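Skewer

A skewer is a thin rod, usually metal or wood, pushed through pieces of food to hold them together during cooking. Also used for serving. Found in most cooking traditions that use open fire, and in plenty that don't. Food cooked this way goes by a long list of names – kebab, satay, yakitori, brochette, souvlaki, anticucho, shashlik – and the rod and the dish often share one word.

Smaller rods used only for serving or eating are normally called picks. Larger ones, turned over a fire with a whole bird or roast on them, are spits. The line between skewer and spit is loose and differs from cook to cook.

History

Sharpened green sticks are probably the oldest form, and for obvious reasons few have survived. Stone supports for holding rods over coals are known from the Bronze Age Aegean. Metal skewers came later and were at first a household item of some value, handed down, repaired, re-pointed when the tip wore.

In the Plemora valley the skewer shows up early in written records. A market roll of 1217 lists iron rods for meat among the goods taxed at the bridge in Imham, sold by the bundle. Length not given. A later roll drops the entry altogether, whether because the tax ended or the trade moved is not clear. Imham still has a Skewer Lane, now mostly shops.
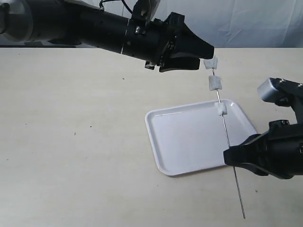
Wooden skewers stayed the cheaper choice in most places. Butchers used them to pin rolled joints and to fasten price tickets, and cutting them was winter piecework in some villages. Bamboo took over much of the disposable trade in the twentieth century, being straight grained, quick to grow and easy to split by machine.

Materials

Stainless steel is the usual metal today. Doesn't rust in normal use, washes easily, can be reused more or less forever. Older sets were plain iron or tinned steel. Metal carries heat into the middle of the food, so the inside cooks a bit faster than it would on wood. The exposed end gets hot too and is a common cause of kitchen burns.

Bamboo and other woods don't conduct much. They scorch. Soaking in water beforehand is the standard advice, though cooks disagree on how long and wether it helps much past the first few minutes. Thicker bamboo holds up better. Rosemary stems, sugarcane, lemongrass and licorice root are all used in place of wood where flavor is wanted.

Shape

Cross section matters more than most buyers expect. A round rod is simple to make and slides out clean, but food spins on it – turn the skewer and the shrimp stays put. Square and twisted rods grip better. Flat blades grip best and are needed for ground meat, which falls off anything round.

Other answers to the spinning problem include a forked skewer with 2 prongs, or simply running a second rod alongside the first. The Xiao pattern, a flat bar with a quarter twist near the grip, was made for street grills and has been widely copied.

Handle ends vary. Ring, loop, flattened disk, wooden grip, or nothing at all.

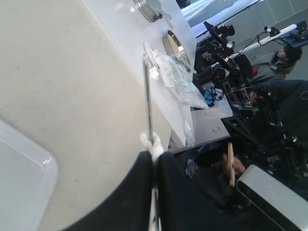
Preparation is mostly a matter of cutting things the same size. Uneven pieces cook unevenly, the small ones burn first. Onions and peppers are cut into squares and threaded through the middle, mushrooms through the cap, scallops from side to side. A tray with a raised rim, like the glossy white one beside the thin metal rod, is handy for loaded skewers, as the lip keeps marinade off the counter. Rounded corners are easier to wipe too. Meat is normally marinated before threading, not after, so that the cut faces get coated.

Spacing is argued over. Packed tight, the meat stays moist but takes longer. Spread out, it browns on all sides. Poultry should be given some room, beef can be pushed closer. Many cooks keep meat and vegetables on separate rods because of the different cooking times, even if the mixed ones look better on the plate.

Length and sizing

Sizes were never really standardized. Makers list them in inches or centimeters, sometimes measuring the whole rod, sometimes only the part below the handle, which causes endless returns. The Novura catalog, a trade list used by restaurant suppliers in Plemora, sorts them into 4 classes: pick, table, grill and long. The longest in the last class is 34 inches and meant for trough grills with no grate, where the rod has to rest on both side walls.

Home grills rarely take anything that long. The lid wont close.
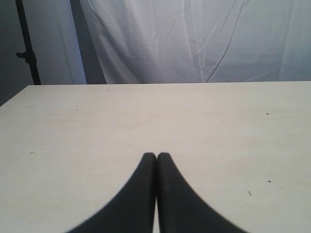

Threading is done by hand in most home kitchens and in a good share of restaurants. The food is laid flat and held under the palm while the rod goes in parallel to the surface, away from the fingers. Works better than holding a piece in the air and stabbing at it. Any steady flat surface does, and a smooth, wide tabletop such as the pale cream one gives enough space to lay the pieces out in order first. Raw meat goes on a board on top of that, not on the table itself. Large producers use molds, in which cubes are stacked in a box with slots or holes and all of the rods pushed through together.

Soft foods need a chill first. Tofu gets pressed. Fish is threaded with the grain running across the rod where possible, otherwise it flakes away once it's cooked.

Cooking

Charcoal is the traditional heat source nearly everywhere. In a trough grill the skewers sit over the coals with no grate, so nothing sticks and fat drips straight down, which makes the smoke. Gas grills, broilers, dry pans and clay ovens are also used. In a tandoor the rods stand nearly upright, points down, with a slice of potato or onion sometimes pushed on last to stop the rest sliding off.

Turning is frequent for small pieces and less so for large. Basting, if any, comes toward the end when there is sugar in the sauce.

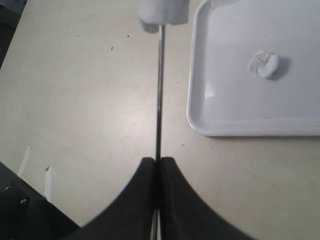

A beige-white tabletop with small dark specks and scuff marks.

Cleaning and storage

Metal rods are soaked, scrubbed lengthwise and dried right away. Burnt sugar is the hard part, hot water and time usually do it. Stored points down in a tall jar or flat in a roll of cloth. Plain iron needs a wipe of oil. Bamboo is thrown out after one use, and unused ones should be kept dry, as they mold in a damp drawer.

Other uses

Testing cakes and potatoes for doneness. Holding a layered cake or a tall sandwich together. Poking drainage holes, staking seedlings, mixing small amounts of paint. Model builders and school craft classes go through a lot of the bamboo kind.

See also

Brochette
Kebab
Rotisserie
Satay
Toothpick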